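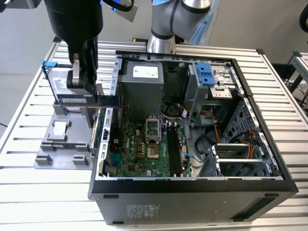 Figure 1. Disassembly cell, Riltcombe: hard drive caddy held in the parallel gripper, tower on its side on the slotted bench.

Nallel Disassembly Cell
Progress report to the program office, Ranville
January 2026

1. Status

The cell is running the drive removal sequence on desktop towers with the side panel already off. Panel removal remains a manual step and is outside the present work package. Two arms are mounted at the bench. The caddy work is assigned to the arm with the gray and black parallel gripper. The second arm is powered and referenced but has no task in the current sequence.

The budget line for tooling is unchanged. The line for spare parts is overspent by $100, which covers one extra set of gripper finger pads.

2. Setup changes since the May report

The printed fixture beside the tower has been replaced. The earlier version was a flat plate with pockets, and parts set down at a slight angle tended to ride up on the pocket edge. The current plate uses raised slots, ribs and small blocks, so a part is supported along its length. It is printed in light gray and screws into the bench slots. After any move of the plate, the fixture frame has to be taught again. The procedure is in work instruction 11.

Gripper closing force was reduced for the caddy. At the old setting the tray flexed during the pull and the drive bay rails were being scraped. The new value is stored with the tool, not with the program, so it survives a program reload.

Cable routing on the second arm was also revised. The old route put tension on the connector when the wrist turned past its midpoint. The cable now has a longer loop. It should be checked for rubbing at each monthly service.

3. Faults

Two fault records were opened in the period.

Record 2523: gripper reported closed on a caddy when only one finger was in contact. Cause was a worn pad on the left finger. Both pads were replaced and the zero position was set again. Closed.

Record 2540: protective stop on the approach into the case. The approach path passed too close to the front rim of the chassis on towers seated slightly high on the bench. The approach point was raised and the final descent slowed. The stop has not recurred, but the record stays open until the path has been tested on the remaining chassis types.

4. Maintenance

Finger pads, tool flange bolts and the bench clamps were inspected at the planned interval. One flange bolt was below torque and was replaced. Dust from the cases collects in the bench slots and on the gripper guides. A vacuum pass is now part of the end-of-shift list, and compressed air is no longer used near the arms.

The order for replacement joint seals was placed with Kneževič. Delivery is not confirmed. Existing seals are within their service life.

5. Next period

Work will cover the release of SATA cables ahead of the caddy pull, which an operator still does by hand. Memory module removal follows if the finger geometry allows it; a narrower finger set has been drawn but not ordered. Approval is requested to charge the new fingers to the tooling line.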